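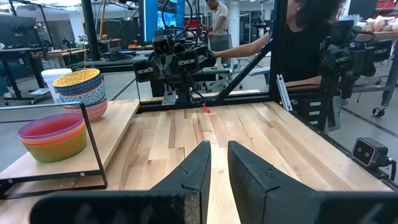
The bowls on their little wooden shelf.

Brosier hand-crank noodle roller: six weeks in

I've wanted a noodle roller ever since Setsuko Tamura made us udon at her place and I went home and tried to copy it with a rolling pin (my shoulders have not forgiven me!). I went back and forth between the Maruyama and the Brosier for ages and ended up with the Brosier, mostly because it was on sale in July and the Maruyama needs a special clamp that's sold separately. Boo.

Okay, so the good stuff first. It's heavy. It doesn't wander across the counter while you crank, and the thickness dial clicks firmly into place, so you aren't guessing whether you're on 4 or 5. My dough was shaggy and a bit dry the first time and it still pulled it through after a couple of folds. The wide cutter makes gorgeous thick noodles, 30 seconds of cranking and you've got a pile big enough for two hungry people.

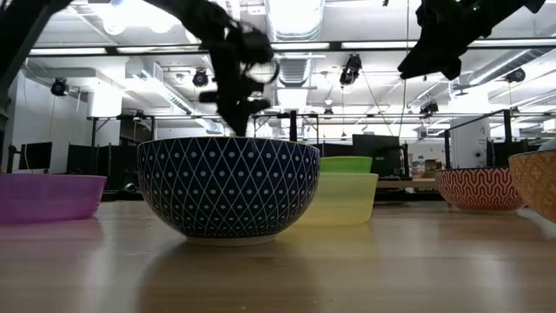 The narrow cutter is where I got grumpy. Anything the least bit sticky bunches up between the blades, and the only fix I've found is way more cornstarch than the booklet tells you to use. Asuka Hattori has the same model and swears by letting the sheets sit out for ten minutes before cutting them. I tried that last Monday and it was a big improvement, though I still had one clump I had to pick out with a toothpick.

Cleaning, ugh. No water allowed, so it's a dry brush and patience, and the brush in the box sheds. Buy a cheap pastry brush! Also the handle slips right out if you crank backward, and mine has hit the floor twice now, once on my foot.

Would I buy it again? Yes, if you make noodles at least a couple of times a month. If it's more of a twice-a-year thing, stick with the rolling pin and borrow somebody's. Four stars from me, and I'd go up to five if they fixed that handle.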